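家务小窍门:用桌面收拾机械臂归置餐桌,租用一个月的记录和做法

栏目:厨房与餐厅
更新:2023年2月22日

饭后收桌子这件事,Brumis 的按月租用服务可以代劳一部分。服务内容是一台带两指夹爪的白色机械臂、一套桌面归置程序,以及一次上门调试。我们租了一个月,放在餐厅用,下面是摸索出来的用法,给打算租的人参考。厨房小家电的常规清洁请看本栏目其他文章。

租用前先量三样东西

一是桌子旁边的空地。底座要贴着桌子的一侧放,另一侧留给人走动。地毯可以,但绒太长的地方底座放不平,调试员会让你换位置。

二是桌面大小。Brumis 的说明书按圆桌、方桌、椭圆桌分别给了摆放图。椭圆桌的底座放在长边中段,两头都够得着一些,最远的那一角还是得自己收。

三是收纳筐。筐口要宽,夹爪竖直伸进去以后,四周还得有余量。我们先用了一个深口藤篮,夹爪下去时常蹭到篮边。后来换成 Flulitz 的长方形浅筐,问题少了很多。筐壁带网眼的比较好用,掉进去的面包屑抖一抖就出来,筐也容易冲洗。

筐放在哪里

放在靠近底座的那一侧,离桌边留一掌宽。放得太靠外,手臂伸进去时容易把筐推下桌。筐底垫一块防滑垫,剪成和筐底一样大即可。

筐的位置定好以后,在桌上贴一小块纸胶带作记号,每次都放回原处。程序允许筐有小的偏移,偏得多了会停下来提示重新识别,等一次要一会儿。

哪些东西适合让它收

苹果、橙子、土豆这类圆而硬的东西最省事,夹力用默认的“中”。

小果子,像荔枝、大颗葡萄,要把夹力调到“轻”,并且彼此分开放。挤成一堆时,两根手指常常一次碰到好几颗。

没开过的易拉罐可以直接夹。开过的罐子先倒干净再让它收,否则剩下的饮料会洒在筐里。赶时间的话,开过的罐子自己拿走更快。

屋顶形纸盒饮料夹盒身中部,不要夹顶上的折边。带旋盖的先把盖拧紧。两盒紧挨着放时,手臂找不到下手的空隙,中间拉开两指宽就行。

玻璃杯、瓷碗、刀叉,我们一律自己收。说明书里写着可以夹杯子,我们试过几次,没有摔,但看着不放心。

熟透的桃子和切开的水果不要让它碰。

打蜡的木桌要注意反光

亮面木桌在灯下会有一块一块的高光,识别程序有时会把高光边上的小东西漏掉。解决办法有两个:把餐桌正上方的灯调暗一档,改开旁边的灯;或者在设置里打开“光面桌”选项。第二个办法识别会慢一点,漏得少。

桌面也要先擦一遍。有水渍时,罐子和纸盒提起来会带水,滴得到处都是。用拧干的棉布顺着木纹擦,再用干布过一遍。

日常清洁

每天用完,用微湿的软布擦两根手指的内侧。果汁干在上面会发黏,第二天放东西时松不开。别用酒精擦手指上的防滑面,说明书写明会变硬。

白色外壳容易显脏,尤其是关节接缝处。用旧牙刷蘸少量中性洗洁精水轻刷,再擦干。擦之前先关电源,等指示灯灭了再动手。

收纳筐每周冲一次。网眼里卡住的东西,用竹签从外往里顶。

费用

我们签的是短租,每月 400 欧元,含调试和一次更换指垫。押金 1,035 欧元,退机后返还。超过一个月续租不再收调试费。上门调试由 Brumis 的 Mircea Căpraru 负责,从进门到能用花了一个上午,底座位置改了两次。

同类服务里我们还问过 Kalogeropoulos,他们只做整年合同,而且要求桌子固定在地上,一般家庭不太合适。

好用和不好用的地方

好用:果盘、饮料和零散的小包装,它收得稳。早上出门前按一下开始,人可以去洗漱。声音不大,和冰箱压缩机差不多。

不好用:慢。桌上 9 件东西,我们自己收用不了一分钟,它要 4 分钟。腰不好、手上没力气,或者家里有人不方便弯腰的,这个速度可以接受。其他人租之前先想一想。

另外,程序不会分类。要回收的空罐和还要吃的水果会放进同一个筐。我们现在的做法是分两轮:第一轮桌上只留吃的,收完换一个筐,再收罐子和纸盒。手机上的“只收选中物品”功能也能做到,但每次都要逐个点选,比换筐麻烦。

读者来信摘录

住在 Fikthorpe 的 Oona Kallio 来信说,她把筐换成了深颜色的,结果深色水果放进去以后程序总认为筐是空的。我们用两只筐对比过,确实有这种情况。筐和常收的东西颜色差得远一些比较好,家里常吃李子、牛油果的,选蓝色或浅色的筐。

她还问能不能在桌布上用。薄桌布不行,夹小东西时会连布一起夹起来。厚的、垂边有分量的可以试,但花纹要素。我们用一块素色厚棉布试了几天,没有出问题。

退机前要做的事

把手机里的桌面记录删掉,设置里选“恢复出厂”。指垫上的果渍擦净,底座下面的地毯吸一遍尘。包装纸箱要留着,两只都要,退机时按原样装回。纸箱占地方,可以先压平放在床底,胶带不要撕得太狠,箱角破了会从押金里扣钱。

下一期计划在 5 月登出,写冰箱门架的整理。

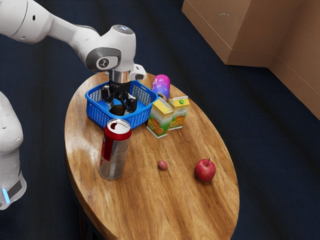
夹爪竖直伸入蓝色网眼筐,桌上还有饮料罐、纸盒果汁和水果。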